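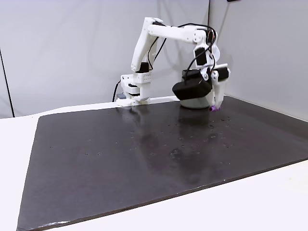
Gripper pointing down, low over the black board.

November, notes on the approach planner (Nandale branch)

Today I worked on the last part of the descent. Until now Grasso sends one target for the whole path and the controller does the rest. I have split it: a fast move to the hover pose, then a slow move straight down with its own speed limit. The hover is set to 60 mm. Maybe too careful, but I prefer it for the new code.

First log: 1190 samples, 343 of them marked late by the Osden bridge. I thought it was the bus. It was my own loop, printing every joint value to the console. Printing is removed now. I have to repeat the log before I believe any timing.
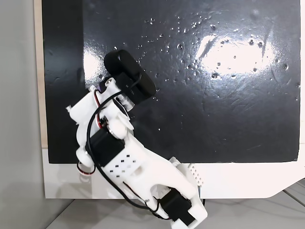 Arm over the board, with the glare at upper right.

The glare is a problem for the surface estimate. Rulov takes the bright patch as a hole and the plane fit tilts toward it. I added a mask for saturated pixels, grown by 5 pixels at the border. The small bright points on the board are a separate matter, and I am not sure if the mask should catch them also. Please do not change the threshold in the shared config, mine is in the local file.

To do:
- same descent with the mask off, for comparison
- check the sign of the wrist offset, the comment and the code do not agree
- ask if the colour image can be logged at a lower rate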